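跑了一趟Gilport,看飞盘怎么做出来的

2022年2月8日

先说结论:值得去,但别指望能打多少球。我是冲着球场去的,结果大半天耗在厂里。

路上就不细讲了。从Jomska坐早班大巴,中途换一次车,换车那站没有热水,自己带。到Gilport的时候天还灰着,风挺大,心想完了,今天反手肯定飘。

集合点在Ramby的厂门口。Ramby是做盘的小厂,不大,一年开放一次,报名26个名额,我是补位进去的。交了钱才知道参观和下午的球场体验是一起的,不能拆。也行。

签到,领鞋套,领护目镜。护目镜一戴就起雾,全程半瞎。

第一站是料仓。一袋一袋的颗粒,透明的、半透明的、纯色的。讲解的人说同一个模具,换料之后飞行感觉差很多,硬料前段快,软料抓链子好一点。这个打过几年的都知道,不过亲手捏一把颗粒还是有点意思。有人问能不能带点走,不能。

然后是注塑机。吵。讲解基本靠喊,我站后排,听到一半丢一半。大概意思:温度、保压时间、冷却,三样里随便动一样,盘的穹顶高度就变。为什么同一批买两张手感不一样,原因就在这儿。以前我一直以为是自己手的问题,回去得跟球友道个歉。

刚脱模的盘有股味道,说不上难闻,像新雨鞋。

接着称重。推杆盘和远投盘分开称,超重的直接回料。我问回料的盘最后去哪了,答:打碎掺进练习盘里。难怪练习盘便宜。顺便说一句,他家练习盘叫Gazi,名字怪怪的,但是飞得很老实,新手拿它练直线没毛病。我买了3张,后面再说。

烫印那间最挤。图案是金属箔压上去的,压歪了就算次品,次品堆在门口一个筐里打折卖,大家一下子就围过去了。我抢到一张边上缺了点箔的,完全不影响飞。旁边一位大哥一口气拿了一摞,估计是给俱乐部带的。

中午饭是盒饭,鸡腿,土豆,菜有点咸。坐在装卸区的台阶上吃,冷。建议主办方下次弄个棚。

吃完去球场,走路过去,不用坐车。球场绕着一片小树林,最长的洞263米,逆风。我开球直接进林子,找盘找了半天。第二个洞好一点,第三洞推杆挂链弹出来,气死。整个下午按组走,前面那组全是第一次玩的家庭,等得比较久,但是小孩扔进一个长推的时候全场都在喊,那一下挺开心的。

球场本身:发球台是新铺的,防滑不错。标识差,第7洞到第8洞完全没箭头,我们组走反了一次。厕所只有入口有一个,务必提前解决。林子里有一段特别滑,穿钉鞋或者越野跑鞋,别学我穿板鞋。

球道设计偏保守,左拐多,右手反手的人占便宜。正手党可能会不爽。9号洞算是招牌,过一条沟,沟不宽但是心理压力很大,我们组下去了两张盘,一张捞回来了。

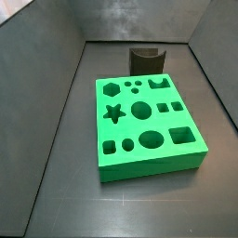
厂里还有个小角落我差点漏写,讲的是怎么收拾自己的装备包,回来以后反而觉得这段最实用。平时我的标记片、备用扣子、小毛巾全扔一个兜里,到了洞口翻半天。做法很土:找块厚泡沫,按东西的形状挖坑,一样一个坑,少了哪样一眼就看出来。就像图上这块亮绿色的,有六边形的坑,旁边三个小圆坑挤成一个三角,颜色又扎眼,掉草里也好找。我打算照这个路子给包的底层做一块,圆坑放标记片,大点的坑放蜡和卷尺。刀要快,不然切口全是毛边,已经废了一块了。

买东西这部分。厂里小卖部收现金,刷卡机那天坏了,取款机要走回大路上。Gazi练习盘3张加一张次品,再加一条毛巾,一共花了300。比网上便宜一点点,但算上车费其实是亏的。无所谓,图个高兴。

盘色可以自己挑,冬天别挑白的,也别挑深绿,进林子就是送。我拿了橙色两张粉色一张。

几条零碎的,想到哪写到哪:

报名要早。听排队的人说去年名额一晚上就没了。

护目镜自备防雾的,厂里的真不行。

机器区不让拍照,烫印间可以拍,问一句再举手机。

带小孩可以,但是参观段太长,小的后半程都在闹。球场那段他们喜欢。

回程末班车比网上写得早,我们几个是一路小跑赶上的,差一点就得在Gilport过夜。车站旁边倒是有家旅馆,没进去看,不评价。

盘带回来第二天就去Jomska的老场子试了。Gazi前段确实直,收尾往左掉一点点,低速时候很听话,推杆距离以外也能用。次品那张反而最顺手,穹顶比别的平,不知道是不是就因为这个才被挑出来的。下次去想问问。

九月他们说有个双人赛,还在Gilport,报名方式没公布。想组队的留言,我反手一般,推杆还凑和,正手基本没有,找个会正手的。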